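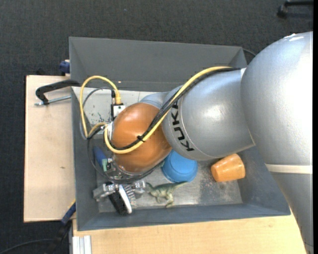 Cable day on the picking cell

4 min read

Hello again from the back corner of the Flikham workshop! I promised Osvaldo Costa I would write something for this newsletter before April was over, and he has reminded me twice, so you're getting the maintenance notes for the bin-picking cell, cleaned up a bit and with most of the swearing taken out.

If you've only ever walked past the KUKA, the thing to know is that the arm itself is very little trouble. What eats my time is the stuff we've hung on the outside of it. The yellow cable and the black ones run down the arm together and go around that orange-brown wrist, and every bit of bending the wrist does, they have to do too. Last month the gripper started dropping its signal, only on the far side of the bin, only when the wrist was rolled over. I swapped the controller settings back and forth for most of a morning (don't do this) before I put the arm in slow mode and watched the cables. One of them was pulling tight at the end of the roll. You could hear the connector tick.

So on Thursday we redid the lot. Cell locked out, old ties snipped, everything laid loose along the arm, and then Osvaldo jogged it through the worst poses while I stood outside the fence with a flashlight and yelled "more" or "stop." We lock it out again every time a hand goes near it, so it's slow going, and it took us until 4:30. The new run has a generous loop left at the connectors, and the tie over the wrist holds the bundle together without pinching it. Please leave that loop alone! I know it looks untidy. Someone "fixed" it last year and we lost a Prevedik connector, and those take forever to come.

While we had everything stopped I went around the clamps on the bin. They work themselves a little looser every week with the gripper bumping the walls, and once the bin shifts, the calibration is off and the picks start landing on the rim. Hand tight plus a quarter turn, no more. If you find the bin has moved, don't nudge it back by eye – run the Sarnach alignment routine and let it tell you where the bin is.

Then the finger pad. The black ridged one gets polished by the smooth parts and starts letting go of things. I'm now swapping it every 1,000 picks, which sounds fussy, but the last one was slipping by 668 and I'd rather be early. Wipe the new one with a dry cloth before you fit it. The bolts on the brackets get checked at the same time, with the small torque wrench that lives in the Colombo drawer and should be going back into the Colombo drawer.

For the test run we used the usual odds and ends, the blue cup, the orange cup and the little dinosaur. The dinosaur is still my favorite check, with that skinny tail and all those legs, and if the fingers can get a decent hold on it I stop worrying about the rest. We ran 30 picks at half speed, then turned it up and let it go through lunch on Friday. No dropouts so far.

Still on my list: a spare yellow cable, new labels for the connectors, and somebody to share the weekly check with me. It takes less time than a coffee break once you know where to look, and I'll happily show you. Come by any morning before ten, or leave a note on the cell door.

Search the newsletter Search Clear

We use cookies to remember your reading preferences. Accept Manage settings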